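The Clorberg Reading Chair, after one winter

By Bit-na Kwon
January

I bought the Clorberg because my brother-in-law, Byung-chul Ji, sat in one at the Vestwood showroom and had to be spoken to by staff. He is not a man who relaxes. I took this as data.

It arrived in one box weighing 32 kilos, which the courier mentioned twice on his way up the driveway. Inside were the seat, the back, two arms and a bag of 21 bolts, and a booklet drawn by somebody with a firm belief in the left-handed Allen key. Allow an arvo. Allow the good language as well, if there are kids in the house.

Once upright, it's a lovely thing to sit in. The back is high enough for a tall person to nod off against, and the seat has kept its shape through a winter of novels and one bout of flu. The wool cover is another matter. Vestwood calls the colour "oat". My dog calls it hers, and the cover comes off for washing only if you undo the bolts you've just spent an afternoon doing up.

The armrests are wide and flat, wide enough for a mug, and I've had 3 mugs on one at once without incident. They're less kind to laptops, which slide. I do my reading on an old desktop across the room anyway, and I've been meaning to open it up and see to the dust since spring.

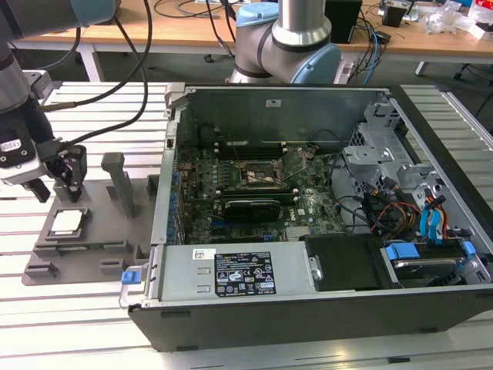
A desktop tower on its side with the side panel off.

Back to the chair. The recline has two positions, which I'd describe as Dinner Guest and Dentist. I wanted something in the middle and have built it myself out of a cushion. The lever squeaks in cold weather. A squirt of silicone spray fixed mine until the next frost.

Is it worth the money? I waited for the sale and got 40 per cent off, and at that price I've stopped complaining to anyone outside the family. At full price I'd look at the Vincze first, which is plainer and has a zip-off cover, though its arms won't hold a biscuit.

Four stars. The dog would give it five.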